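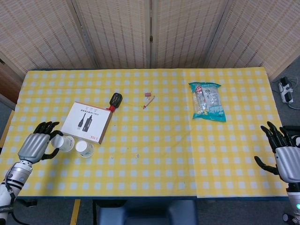
Section 3: Getting your papers ready for a remote traffic hearing

Before you even open Zindum, spread your papers out somewhere flat and get them in order. I've helped plenty of people through these hearings, and the ones who struggle are nearly always hunting for a page while the judge waits. Any table is fine, even one with a yellow-and-white checkered tablecloth on it, but paper cups like those two go somewhere else before the ticket comes out of its envelope. You'll want room for the ticket, the hearing notice, your driver's license and whatever you plan to show the court.

1. Find the citation number. On most tickets it's in the top corner, but read the hearing notice too, and go with the notice if the two don't match. (Then call the clerk and tell them!)

2. Scan or photograph each page, front and back. Lay the page flat, turn off the flash and check that you can read the small print before you move on to the next one.

3. Name your files in the order you'll talk about them. I use 01-ticket, 02-notice, 03-sign-photo and so on. Vasanthi Khan taught me to do it that way and I've never gone back.

4. Open Zindum, choose My Hearing, then Add Papers. Drag everything in at once. Zindum takes up to 20 files per hearing, and if you've got more than that, combine the photos into one PDF first.

5. Click Share with Court. Your files stay private until you do this, so don't skip it – uploading on its own sends nothing to anybody.

6. Wait for the confirmation email and save it. If it hasn't shown up in an hour, look in your junk folder, then go back to step 5 and check that the button now says Shared.

Note: Your deadline is printed on the hearing notice. In Hamorwood it's 14 days before the hearing, and other courts have their own rules, so please go by your notice and don't go by me.

Note: If you have a witness, add them under People with their full name as it appears on their ID. My test account has a witness called Tania Fakir, and when I typed just "Tania" the invitation bounced right back.

Caution: Don't crop, brighten or draw on a photo you're going to use as evidence. If you want to point at something, keep the original and add a second copy marked "with notes."

Caution: Everything you put in the Message to Court box can be read by the other side as well. I keep mine to one or two lines, something like "Photos of the speed limit sign attached, files 03 to 05." Save your explanation for the hearing.

If an upload stalls

Close the other tabs and try one file by itself. If that goes through, one of the others is probably too big, and saving it again at a smaller size usually fixes it. If you get error 126, sign out and back in, then repeat step 4. Still stuck? Call the clerk's office before the deadline and ask how to hand in paper copies.

Camera and microphone checks are in Section 4.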